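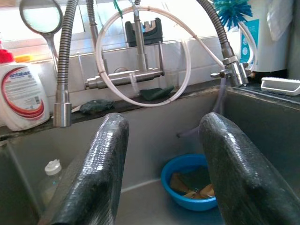 # How to Budget for a Two-Arm Kitchen Setup (Before You Buy Anything!)

Everybody starts with the arms. I get it, I did too! But a dish-handling setup at a real sink has a lot of small costs hiding around it, and an afternoon with a tape measure and a spreadsheet will save you a pile of returns. These are the steps I used for Flitwood, our home-sink project.

## 1. Write down the jobs first

Pick the items you want handled and get specific. "Dishes" is too loose. A plastic bowl, a spoon, a knife and a metal plate all ask for different things from a gripper: opening width, grip force, fingertip surface. My list went through two rewrites before I asked for a single quote, and the second one knocked an expensive gripper off the page.

## 2. Measure the reach

Measure from where each arm base will stand to the far back corner of the sink, then to the farthest spot on the counter you care about. Add the length of the gripper and whatever bracket goes on it. Faucets matter as well, so note how low each spout hangs and sketch any hoses.

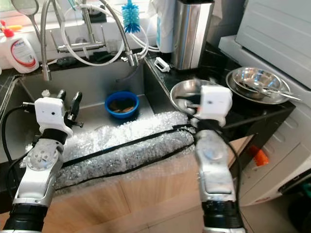
Now do the same for cables. Each arm needs slack for its full range, plus the run back to power. I ordered one set too short and had to buy it again, so put extensions on the list from day one.

## 3. Split the budget into three columns

Mine are **Arms**, **Touches water** and **Everything else**. The middle column is my favorite, because it's cheap and it gets used up: fingertips, sleeves, padding for the counter edge, straps. I set aside $353 for it and keep $164 of that for spare fingertips alone.

"Everything else" came to $2,537 for us. That covers cameras, mounts, printed brackets, power supplies and a decent emergency stop (please don't skimp on that one!).
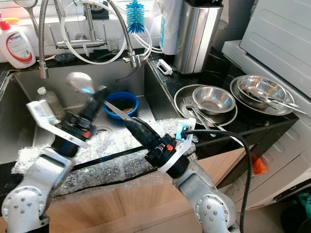 ## 4. Compare quotes

Ask every seller the same questions. I sent mine to Kilivo and Aguiar in February and pasted the answers side by side:

- Payload at full reach, with the gripper on
- Splash rating for the wrist and for the gripper, listed separately
- Lead time on replacement fingers
- Whether both arms run from one controller
- Shipping, including returns for repair

If a sharp tool is on your job list, ask how the gripper behaves when power drops. The answers vary a lot, and it's a fun call to have with a good engineer.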